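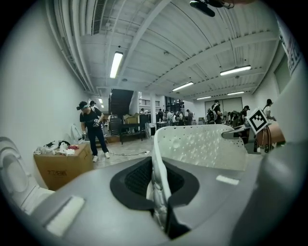

Two weeks with the Kiltari hand-held gripper kit from Vomadum. I said I'd post notes once I'd put enough hours on it to have an opinion, so this is the thread. We paid for ours.

What you get in the case: the gripper, a set of spare fingers, a sheet of printed tags, a charger, two data cables and a card with a link to the manual. The manual is decent. The card is the only paper in there.

For anyone shopping in this category: you hold it, you do the task with it, and it records. Later the recordings go into training a policy for the arm. No arm needed on the floor while you collect. If you already know all that, skip ahead.

Price. We paid for the base kit plus one extra finger pack. The finger pack is $149, and I'd order it with the kit. Shipping on it alone later costs more than it should.

Setup took me most of a morning. Charging, firmware, pairing, then calibration. The calibration routine asks you to open and close the fingers slowly while it watches the tags. Mine failed twice and passed on the third try, after I moved away from a window.

Fingers first, they're what everyone asks about. White, broad and flat at the top, perforated, with a bumpy texture molded along the front edge. The texture does more than I expected on cardboard and on cloth. On smooth plastic bottles it's about the same as the plain pads on our old Flokum.

The stem of the finger sits down in black foam. I like the foam. It keeps crumbs and tape bits out of the mechanism. I don't like that you have to work the stem back through it when you swap fingers. Expect to spend a few minutes on your first one.

The tag is a black-and-white square on a white backing, mounted on the right, tilted. It stays readable through most of a normal reach. Where I lost it was when I rolled my wrist hard to get under a shelf. The software flags those stretches, so at least you find out the same day.

View from the onboard camera is very wide. You get the finger, the gripper body along the bottom, and pretty much the entire workroom behind it — people, ceiling lights, stairs. Good for tracking, lots of features to lock onto. Straight lines toward the edges bend a lot, and the export tool can flatten that if your pipeline wants it.

The wide view also means you record everybody in the building. Get your consent forms sorted before you start. The Vomadum manual has one paragraph on this and it should have a page.

There's a privacy blur option on export. It works on faces that are close. On small, distant figures it misses some and catches a poster now and then. I would not rely on it alone.

Battery: the manual says to expect 3 hours of recording. I got a bit under that with the screen brightness turned down. It charges over the same port as the data cable, so you can't offload and charge from a wall plug at the same time. A second port would fix this.

Weight is fine for the first hour. After that I feel it in the forearm. The grey body is curved and fills the hand well, but all the mass is forward of your grip. I switch hands when I can. Left-handed use is okay, although the trigger is clearly shaped for the right.

Recording limits. You can queue up 20 takes before it wants to sync. That sounded low to me and in practice it's a good habit, you catch a bad session early. You can turn the limit off in settings. I left it on.

File handling is plain folders with sensible names, one per take. No account needed to get your own data off the device. I've used two kits where that was not the case, so it counts for a lot with me.

The desktop software is called Szűcs. It took me a day to find it in search with the accent in the name. It's the weakest part of the package. It does the job, it's slow opening long takes, and the undo only goes back one step. Save often.

What I do like in Szűcs is the timeline. It marks where the fingers closed, where the tag dropped out, and where motion was too fast. You can trim straight from those marks. I cleaned a full session over lunch, and with the Flokum tools that was an afternoon.

Tasks I tried: sorting items out of a box, folding small cloths, putting lids on containers, moving cups to a rack. Sorting and cups were good from the first session. Folding took practice on my end. The broad finger is clumsy at picking up a single layer, and the narrow ones in the extra pack are better for it.

Lids were mixed. Snap lids fine. Screw lids no, there isn't enough wrist travel before the tag turns away. I told support and they said it's a known limit.

About support. I wrote in twice. First answer came the next day and solved the problem (bad cable, they mailed a new one). Second one took longer and was a copy of the manual section I had already quoted to them. So one good, one not.

Lighting: it's happiest under even indoor light. Long ceiling tubes were no trouble. Direct sun across the tag was. If your space has big windows, run your sessions with the blinds down or start later in the day.

Sound: there's a faint whine when the fingers hold against something stiff. You can hear it on the recordings if you keep audio. I turned audio off.

Wear so far. One finger has a small tear near the stem, from me forcing it through the foam. The rest look new. The tag backing picked up some dirt and wiped clean.

Compared with the Flokum hand kit we had before: the Kiltari has better fingers, better tracking and cleaner files. Flokum is lighter and its battery swaps out in seconds. If you record in short bursts all over a building, the Flokum is still worth a look. For longer sessions in one room I'd take the Kiltari.

Things I'd ask Vomadum to change: a second port, a quicker finger swap, more than one step of undo, and a real section on recording around other people. The firmware I tested is the one dated 06/11/2025, so if you're reading this on a newer one, check the release notes first.

Would I buy it again? Yes, one kit per two people. We tried sharing one between more than that and spent the time waiting on charging.

There's a 6 month warranty on the body. Fingers aren't covered. Tags you can print yourself from the file in the manual, just use matte paper and check the size with a ruler.

I'm starting on drawer tasks next and will add to this thread when I have enough takes. If you have the narrow fingers and have used them on drawer pulls, tell me how they held up.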